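Homport: gavetas, armários e tapetes da sala de estar
Ficha do conjunto, versão 2

Resumo

Homport é uma coleção de imagens e anotações sobre a arrumação de salas de estar habitadas. O tema é modesto: onde as pessoas guardam as coisas pequenas, o que fica no chão e como os móveis baixos são usados no dia a dia. A coleção contém 2.773 imagens, feitas em 13 casas, e 117 fichas de texto escritas pelos moradores ou por nós depois de uma conversa com eles.

As casas são todas habitadas. Pedimos aos moradores para não arrumar nada antes da visita. Nem todos cumpriram este pedido, e as fichas indicam quando soubemos disso.

O que está anotado

Cada imagem tem um ficheiro de texto com o mesmo nome. Os campos são:

divisao: sala, entrada, sala de jantar ou passagem
movel: o móvel principal, conforme a lista em moveis.txt
conteudo: objetos visíveis dentro do móvel, quando está aberto
chao: objetos pousados no chão ou em cima de tapete
fundo: móveis visíveis mais longe, sem detalhe
duvida: tudo o que o anotador não conseguiu identificar

O campo duvida é muito importante para nós. Um frasco sem rótulo legível é anotado como "frasco", mesmo se o anotador acha que sabe o que é. Objetos desfocados ficam com a cor e mais nada. Na primeira versão havia muitos nomes adivinhados, e Hae-won Min passou quase um mês a retirá-los.

Para os móveis brancos com compartimento aberto usamos o valor "armario_ou_balcao" quando não se percebe bem a altura. Sabemos que o nome é feio. A separação em duas classes foi tentada em maio e os anotadores não concordavam entre eles. 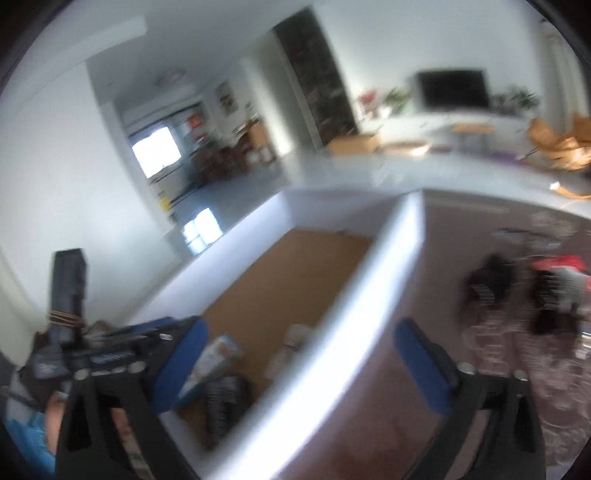 Porque é que os objetos do chão têm um campo próprio, separado do conteúdo dos móveis?

Os moradores falam deles de maneira diferente. O que está dentro de um móvel é considerado guardado, mesmo quando está misturado, e o que está no chão é considerado "de passagem", mesmo quando fica ali muitas semanas. Juntar os dois no mesmo campo apagava esta diferença, que aparece em muitas fichas.

Como foram escolhidas as casas

As primeiras casas são de conhecidos da equipa. As outras vieram por recomendação, e por isso o conjunto não representa nenhuma cidade nem nenhum tipo de família. Há muitas salas com televisão sobre móvel baixo e poucas com lareira. Casas com crianças pequenas são só 2.

Organização das pastas

imagens/ contém uma pasta por casa, com o nome de código
fichas/ contém os textos dos moradores, em português
moveis.txt é a lista fechada dos tipos de móvel
mudancas.txt regista as diferenças para a versão anterior

As casas com nome de código Seo e Vimberg têm duas divisões ligadas por uma passagem sem porta. Nelas o campo divisao indica o lugar do móvel principal, e o resto vai para fundo.

Problemas conhecidos

Na casa Flida, algumas fichas usam "tapete" e "passadeira" para a mesma peça. Ainda não corrigimos. As plantas são anotadas só como "planta", também as artificiais, porque à distância não é possível distinguir com segurança.

Equipa e contacto

Recolha: Geum-ok Woo e Sang-wook Hong. Anotação: Hae-won Min e So-yul Kwon. Revisão das fichas: Ah-rin Kang. Se encontrar um erro, envie por favor o nome do ficheiro e o campo, com a correção que propõe. Respondemos de preferência da parte da manhã.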